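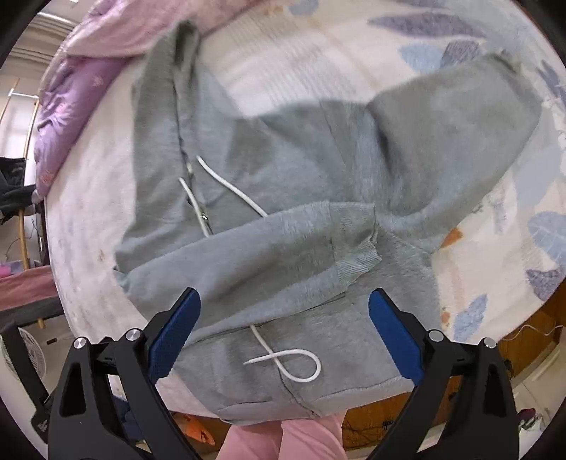 Item 37: hooded sweatshirt, gray-green, on the bed before folding.

Talwood guest house, laundry return check, room 10
Checked by: Latifa Fawzy. Read by: Karim Lahlou.

1. Zipper pull present, no sharp edge. OK. Metal, moves well by hand.
2. Cuffs and hem band, no open seam. OK. I looked also inside the sleeves.
3. Drawstring, both ends out of the hood. OK. It is long, please tie it before the next wash so it does not catch in the drum.
4. Pockets empty. NOT OK. One coin found, put in envelope 2896.
5. Blanket under the garment clean. OK. Cream one with pattern, it stays in this room.
6. Name label inside the neck. Missing. I wrote to the guest.

Fold with sleeves to the middle, hood last. Do not iron the zipper.

Comment K.L.: Agreed for 1 to 5. Point 6 stays open until the guest answers.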